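Budget for the second arm last

Most plants our size buy a robot the way they buy a van. Someone sees one at a show, the price looks fair, and the rest of the plan is written to fit. We nearly did the same at Dritmont, and I would like to argue for a slower way.

The job we had in mind was opening and closing hand valves on the wash lines. There are 473 of them. The quote from Tiveo was for a two-armed unit, and the figure everybody looked at was the purchase price. Further down was a line of 3,000 a year for simulation software, and two people at the meeting wanted it struck out. I think it was the best value on the sheet. 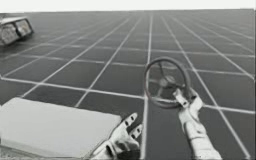
Simulated handwheel grip, right arm holding, left gripper open.

A simulation costs little to change. You can try another gripper or a different grip on the rim before an order is signed. It will not tell you how stiff an old valve is, and a supplier who says it will should be asked for that in writing. What it can do is show which parts of the machine the job uses.

That matters for the budget because a second arm is paid for twice, once on delivery and again every year in servicing. If one arm holds the wheel and the other waits, a buyer ought to ask what the other is for. There may be a good answer. Some valves need a steadying hand on the pipe. But the answer should be in the plan before the money is.

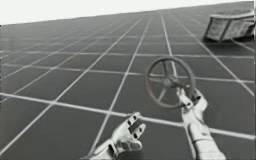
Vol. 14, No. 2

Hands are the other place where money goes quietly. Jointed fingers look right on a wheel made for people, and a plain two-finger gripper can look crude beside them. Plinimex will price both if asked. Ask for spare fingers, fitting time and the cost of a week without the machine in the same quote, or the comparison is worth very little.

My own advice is to rent the software first, from August if your year runs as ours does, and leave the hardware line blank until the valve list has been sorted by size and reach. Dmytriv did it in that order and ended up asking for a smaller machine. Our own order is still open, and I would keep it open until the list is done.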